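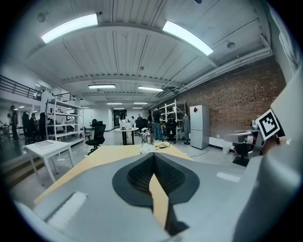

The glass kettle at Plelidari, with the fridge against the brick wall.

Put the kettle somewhere people can see it

Godfrey Mwakyusa drinks his tea black, so the milk was never going to be his problem. It became his problem anyway in April, when he took over the running of the shared room at Plelidari, a former packing works with a brick wall down one side and a corrugated ceiling over the top. Three small firms use the building. They had no kitchen, and the landlord was not going to put one in.

What they had was a fridge, a table and a kettle, in three different rooms. The kettle lived on the floor of the office used by Irkon, who draw garden plans. The fridge was in a corridor behind a door that stuck. "You boiled your water, walked to the fridge, and by the time you got back someone had used the water," Mwakyusa says. He timed it once and then decided he would sooner not know.

The budget was £1,330, agreed between the three firms after a fair amount of emailing. He spent £1,000 of it on electrical work and making good the brick where old fixings had come out. The rest went on the table, second-hand shelving for one of the offices (this was the price of getting everybody to agree) and a new seal for the fridge door.

Most of the room is what was there already. The ceiling is white, with its pipes and beams left showing. Boxing them in was quoted and turned down. The lights are the old rectangular fluorescents, which give a flat, even light that nobody would choose for a dinner party but which makes it easy to spot spilt sugar.

The table top is a light yellow wood. Mwakyusa wanted something pale because the brick is dark enough already, and because tea rings show up on it and get wiped. A darker table was offered free by a neighbour. He said no, and there are people at Irkon who still bring it up.

On it stands the kettle, a glass one with a metal lid. Glass was his choice as well. You can tell from the far side of the room whether there is water in it, and limescale can't build up quietly for a year as it did in the old one. The water here is hard. He descales with white vinegar and water in equal parts, brought to the boil and left for an hour, then boils it twice with plain water and tips both lots away. People using the room are asked to fill it only as far as they need.

The cables are less of a success. There are black ones across the wood to the right of the kettle, in the sort of tangle every shared table gets, and the plan to clip them underneath has been put off more than once. Mwakyusa has bought the clips. "They're in a drawer," he says. Muli, the smallest of the firms, has offered to do the job if someone else will empty the table first, and there the matter rests. 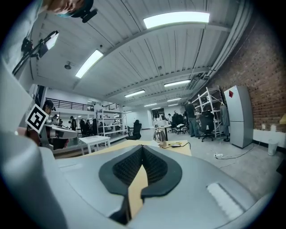

Further along the wall: the low white cabinet, with two outlets above it and the bin in front.

The fridge took more thought. It is a tall grey one with two doors, and it went against the brick wall after a week in which it stood beside the entrance and was hit by everyone coming in with a parcel. There is a small red sticker near the top of the upper door, which came with it and has stayed. A gap was left behind for air, as the old corridor had been too tight and the motor ran most of the day.

The rules for what goes inside are short. Food has a name and a date on it, or it goes out at the end of the week. Milk is shared and paid for from a tin. Fish is allowed if it has a proper lid. The third firm, Plarnar, asked for a shelf of its own and was refused, and then everyone asked for one, so now no shelf belongs to anyone.

The low white cabinet sits at the foot of the same wall. Mwakyusa likes low storage in a room like this because it leaves the brick alone, and he has asked for nothing more to be screwed into it. The two outlets above are white too, and can be reached without moving anything. The bin is a plain white cylinder. A larger one was tried first, and it was emptied less often and smelt worse, so the small one came back.

Coats were the last thing to be settled. There was talk of a row of hooks, but hooks meant more holes in the wall. Clothes hang on a stand by the fridge instead. It was meant to be temporary and works well enough in summer. Winter coats may be another matter.

Between them the firms have 37 people on the books, though they are seldom all in together. Mwakyusa's advice to anyone trying the same thing is to put the kettle and the fridge in one room before buying anything, and leave them there for a fortnight. Then see where people put their mugs down. At Plelidari it was mostly the windowsill in the corridor, and the landlord has asked them to stop.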